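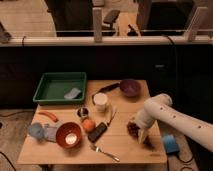 Fruit and a knife on the table

Stretching before or after a run?
I've been running for over 2 months and my calves are tight every single morning. I stretch for ages before I go out. Wrong time?

Flor Usuga
I had this too! I walk for five minutes first, then jog really slow, and save the long calf stretches for when I get home (against the wall, back heel down). Took me until May to stop feeling it on the stairs.

warkley194
check your shoes

Isa G.
What Flor said, plus take a day off between runs.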